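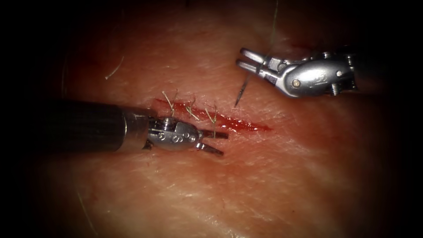
Is it true, one reader wrote to us, that I can come to the Needle Room knowing only how to sew on a button, and badly at that, and still have a good afternoon? Yes! Please come. Most of what we love about needles and thread starts with buttons sewn on badly.

The Needle Room, Herier
Frequently asked questions
Page updated 13 December 2024

What is the Needle Room?
We're a small collection of hand needles, threads, thimbles and stitch samples, on the upper floor of Flarard House in Herier. You can look at things, handle quite a lot of them and try out stitches at the long table by the window. The core of it is the Eglītis gift, which came to us in 52 shallow drawers, every one of them labelled in pencil. We have kept the drawers in their original order, even where the order makes no sense to us (why are the sailmaker's needles next to the bead threads?).

Is it all dressmaking?
Not at all, and we'd be sad if you stayed away thinking so! Dressmaking has the biggest share, then come quilting, darning, upholstery, bookbinding, sailmaking, saddlery, glove-making and surgery. Anything where somebody pushes a point through a material and pulls a thread after it is fair game.

Why are some needles curved?
We get asked this more than anything else. With a straight needle it helps to be able to reach the back of the work, or to fold the material so the point can come up again. An upholsterer closing a seam on a padded chair can't get behind it, so the needle has to go in and come back out on the same side. A curved one does that with a turn of the wrist. Surgeons have the same trouble and the same answer. Lampshade makers use curved needles too, and so do people mending rugs on the floor. Try one on the foam block in the first bay. It feels hopeless for five minutes and then your hand gets it.

What is an interrupted stitch?
One that is tied off and cut by itself before the next is made. A running seam is a single long thread, so if it snaps the whole thing can start to open. With interrupted stitches each one stands alone. They're slower to do and use more thread, but they are wonderfully forgiving. The term is mostly a surgical one, though quilters who tie their quilts are doing something very similar with each knot. Bring a cushion that keeps bursting along one seam and we'll show you how to close it this way with strong thread.

Can you teach me to do stitches on skin?
No, we only sew cloth, leather, paper and foam. If you have a cut that you think needs closing, see a doctor or nurse, and if you have stitches in already, follow the advice you were given with them.

Why do needle sizes go backwards?
For ordinary hand sewing needles the bigger number is the finer needle, so a size 10 is thinner than a size 5. It catches everyone out. To make it worse, the numbers don't match up neatly between types: a size 7 in one family may be longer or shorter than a size 7 in another. We have a tray where you can lay them side by side, and after ten minutes with it the packets in the shop stop looking like code.

What's the difference between sharps, betweens and crewels?
Sharps are the everyday ones, medium length with a small round eye. Betweens are shorter, and quilters like them for tiny quick stitches. Crewels (also sold as embroidery needles) are like sharps with a longer eye, so thicker thread goes through without a fight. If you only buy one packet, get mixed sharps. If you buy two, get crewels as well, and your eyes will thank you.

Which thread should I use for mending?
Match the thread to the cloth where you can: cotton on cotton, wool on wool, polyester on stretchy or man-made things. A thread much stronger than the fabric can cut into it over time, which is a horrid way to lose a favourite shirt. Silk is lovely on fine wool and we'll talk about it for as long as you let us.

My thread keeps knotting. What am I doing wrong?
Probably using too long a piece! Cut it no longer than from your fingertips to your elbow. Let the needle dangle now and then so the twist can spin out. A quick pull across a cake of beeswax helps with cotton and linen. There's a cake at every place at the table, so have a go.

Do I have to use a thimble?
You don't have to. Plenty of fine sewers never do. For denim, canvas or leather we'd urge you to try one, and to try several, as a thimble that doesn't fit is worse than none. Open-topped ones suit people with long nails. For sailcloth there's the palm, a leather strap round the hand with a metal plate set into it, and it is enormous fun.

What is the Ikach project?
Ikach is our stitch library. The aim is 240 sample squares, each with one stitch or seam worked by hand on plain cloth, with the back left open so you can turn it over and see how it was done. The backs are the best part. You can help by working a square at home from one of our cards. We welcome wobbly ones, as a beginner's square often shows the path of the thread more clearly than a perfect one does.

Can I borrow things?
Sample squares, yes, 2 at a time. Needles, tools and anything from the Eglītis drawers have to stay in the room. Please bring the squares back unwashed, however tempting it is.

Is it suitable for children?
Very much so. Under-eights start with blunt tapestry needles and open-weave canvas, and they need a grown-up sitting beside them. Older children can use anything at the long table. The leather bench is for over-fourteens.

I have old needles at home. Are they any use?
If they're smooth and straight, use them. A light bloom of rust may come off if you push the needle in and out of an emery cushion (the little strawberry on a tomato pincushion is usually filled with emery, hurrah for the little strawberry). If the surface is pitted it will snag, so retire it. Old packets with their printed wrappers are always of interest to us, even empty.

How do I get rid of broken needles safely?
Drop them in a small jar or tin with a screw lid. When it's full, tape the lid shut and ask your council where it should go. Never put them loose in a bin bag. There's a sharps tin at each end of the long table for anything that breaks while you're here.

Can I take photographs?
Of course. Please switch off the flash near the silk threads.

Do I need to book?
Not for a look round. For the long table, do let us know if there are more than four of you, so that we can put out enough cushions and lamps. December is busy with people finishing presents in a hurry, and we love the company, but come early in the day if you want the window end.

What should I bring?
Your reading glasses, if you use them, and something that needs mending.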